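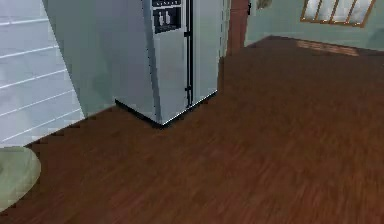
Can I still change the floor plan after I have received the plan set?

You can change it until the review set is signed. After the signature, each change is handled as a new order and the drawings get a new revision letter. This section explains how to check the review set for your Sustby home, how to mark your changes on it and how to send it back.

Section 3. Checking and marking the review set

What you need on the table

One printed copy of the review set (full size, please do not use a reduced print)
A red pen and a blue pen
A tape measure, in feet and inches
The options form which came with your order
The survey of your lot, if you have it already

Note: The review set is not a construction set. It does not have the stamp of the engineer and your building office will not accept it. Please do not give it to a contractor for building, only for a first price.

3.1 Check that you have the correct set

1. Open the cover sheet and find the plan name and the order number in the lower right corner. They must be the same as on your options form. The Zerville and the Andier have almost the same front elevation, and the sets were mixed up in the past.

2. Look if the plan is drawn standard or reversed. "Reversed" means that the garage is on the other side of the house. In a reversed set the text must still be readable in the normal way. If the text is mirrored, you have received a working print, and we will send you another one.

3. Count the sheets against the sheet list. A complete set for a one-story home has 14 sheets. A home with a finished basement has 17.

4. Check the revision letter on every sheet. All sheets must carry the same letter. When one sheet has an older letter, stop here and contact us before you mark anything.

3.2 Check the size of the rooms

1. Start with the floor plan sheet. Go through the rooms one after another, beginning at the front door.

2. Read the written dimensions. Do not measure the paper with a ruler. Paper can shrink or stretch in the printer, and a written dimension is always stronger than a measured one.

3. Remember that the dimensions go from the face of the stud to the face of the stud. The finished room is a little smaller, by the thickness of the drywall on each side.

4. Compare each room with a room in the home where you live now. Measure your present bedroom, write down the numbers and put them next to the new ones. Many people find this more helpful than the drawing alone.

5. For large furniture, cut pieces of paper at the same scale and lay them on the plan. Do not forget the space for walking between them.

6. Check the swing of all doors. Two doors should not hit each other when both are open. Pay attention to the hall closet and the door to the garage, where this happens the most.

Caution: A wall with a thick, filled line is a bearing wall. You can ask for a change in it, but please do not mark it as removed and continue with the rest. All the rooms on both sides depend on the answer of the engineer, so ask about it first.

3.3 Mark your changes

1. Use the red pen for changes and the blue pen for questions. Do not use pencil. It disappears in the scan.

2. Draw a cloud around the place you want to change and give it a number. Begin with 1 on the first sheet and continue through the whole set, do not start again on each sheet.

3. Write the same number on the change list at the end of the set, with one sentence that says what you want. "Move window to the center of wall" is enough. "Better light here" is not enough for the drafter.

4. If a change appears on more than one sheet, mark it only on the floor plan. The drafter will carry it to the elevations and the roof plan.

5. Write your initials on each sheet, also on the sheets where you have changed nothing.
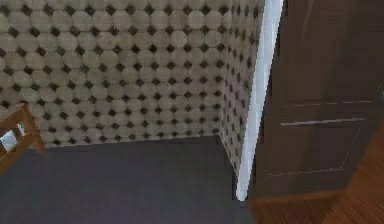 3.4 Send the set back

1. Scan all sheets in color, in one file. Photos from a telephone are accepted if every number can be read when the page is enlarged to 100 percent.

2. Name the file with your order number and the revision letter, for example with a dash between them. Do not use spaces.

3. Upload the file in your customer account under "Review set". You will get a confirmation by email on the same working day.

4. Keep the paper copy until you have the signed construction set in your hands.

Marked sets which reach us by 17th August are drawn in the present round. Sets which come later go into the next round, and the delivery date on your order moves accordingly.

Note: Small changes, such as the position of a non-bearing wall, a door or a window, are included in the price of the plan. Changes to the roof, the foundation or the outside size of the house are priced separately. You receive the price in writing and we do not draw before you have agreed.

Who answers your questions

Changes in walls, beams and roof: Emanuel Roman, drafting office
Order, payment and delivery of plans: Karabo Maluleke, customer desk
Lot survey and position of the house: please ask the Pretorius office, if you have ordered the site plan together with the home plan

Always give your order number and the number of the cloud you are asking about.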